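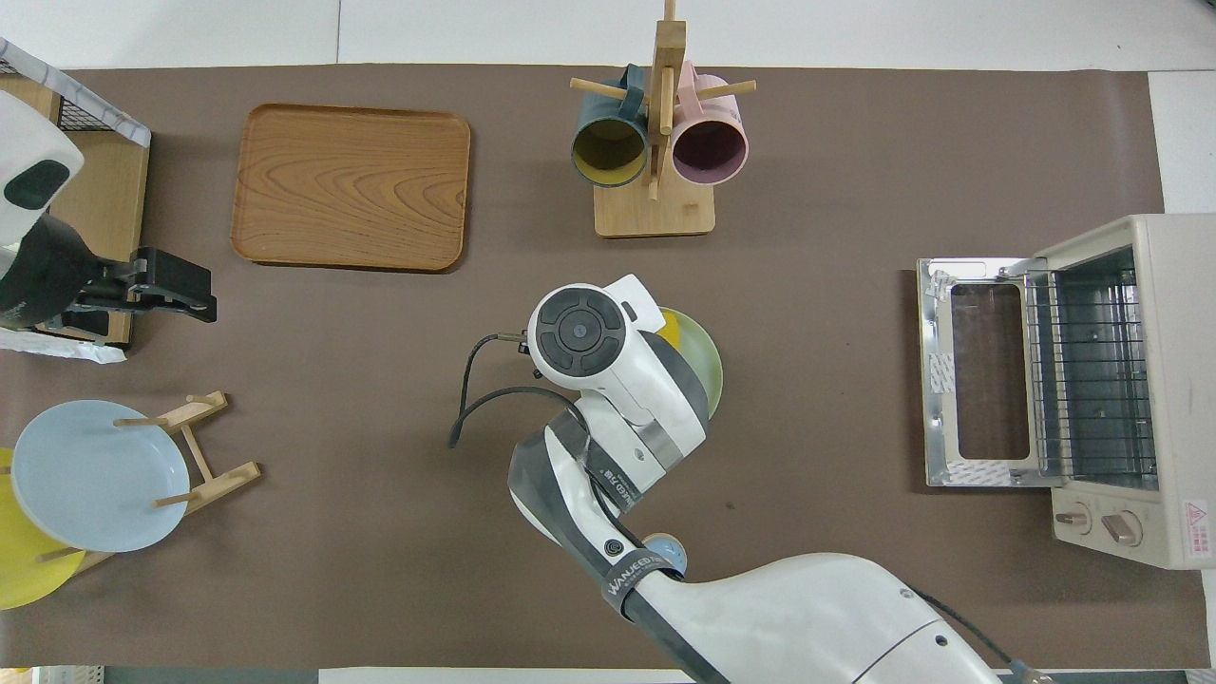

How to clean a countertop oven (the quick way)

Updated February 2018

Quick one today. Got asked about this again, so writing it down properly. Works for any small countertop oven with a glass door. Mine is a Plulten, bought secondhand, was filthy. Took me one evening plus a soak overnight.

What you need

Baking soda
White vinegar in a spray bottle
Dish soap
Old toothbrush
Couple of soft cloths, one you don't mind throwing out
Plastic scraper (old store card is fine)
Newspaper or an old towel for under the oven

No steel wool. No spray oven cleaner either unless your manual says ok. Small ovens have the heating elements right there in the open and that stuff gets on everything.

Step 1. Unplug it

Not just off. Plug out of the wall. Let it cool all the way, an hour if you just made dinner. Then move it somewhere you can get at both sides and put the towel down.

Step 2. Take everything out

Rack, tray, crumb tray. Crumb tray is usually a thin sheet that slides out from the bottom, sometimes from the back. People own these for years and never find it. Tip the crumbs into the trash, not the sink.

Step 3. Soak

Hot water, good squirt of dish soap, rack and trays in. If the tray doesn't fit the sink use the bathtub, lay a towel in first so you dont scratch it. Leave them while you do the rest. Bad ones leave overnight.

Step 4. Door

Open it as far as it goes and leave it there. Don't lean on it, the hinges on these are small.

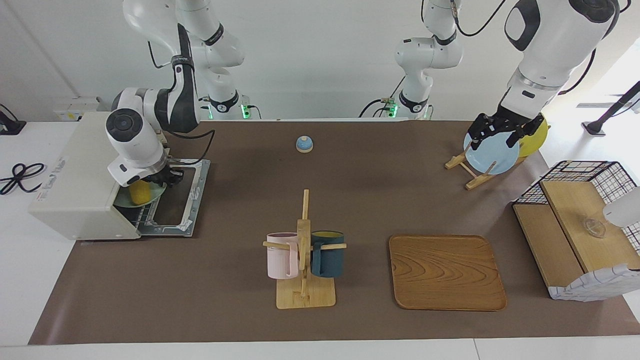 Oven door folded fully open, cup and plate still inside.

Glass first. Mix 2 tablespoons of baking soda with just enough water to make a paste, spread it on the inside of the glass. Twenty minutes. Scrape with the plastic card, wipe, then wipe again with clean water. The brown line along the bottom edge needs the toothbrush. If there is grease between two panes of glass leave it alone, you'd have to take the door apart and I've cracked one doing that.

Step 5. Inside walls

Same paste, thin coat. Keep it OFF the heating elements and out of the vent holes. If you get some on an element, damp cloth, wipe gently, let it dry. Leave the paste on for a few hours. Overnight if there's cheese involved.

Wipe out with a damp cloth. It leaves white streaks, that's normal. Spray a little vinegar on the cloth (the cloth, not the oven) and go over it again. Bit of fizz, streaks come off.

Step 6. Outside

Damp cloth, drop of soap, dry straight away. Go easy over any printed markings, the lettering rubs off. I used a Prikevel scrub pad on the knobs once and lost all the numbers. Now I guess.

Step 7. Dry and burn off

Scrub the rack and trays, rinse, dry them really well. Everything back in. Door open for an hour so the inside dries out. Then plug in and run it empty at 400 for ten minutes with a window open. Will smell a bit. Should stop after one go, if it dosen't, there's still soap in there somewhere.

Keeping it clean

Empty the crumb tray once a week.
Foil on the baking tray, never on the crumb tray. Traps heat.
Wipe spills the same day once it's cooled.
Deep clean every few months. I do mine in August and again after the holidays.

Questions from last time

Petrică Coman asked about lemon juice instead of vinegar. Yes, fine, strain it first or it clogs the sprayer.

Self-cleaning liners? Check they're rated for small ovens, the walls are much closer to the heat. Mine curled.

Dishwasher for the rack? Mine went dull after one wash. Up to you.

Microwave post is next, probably next week.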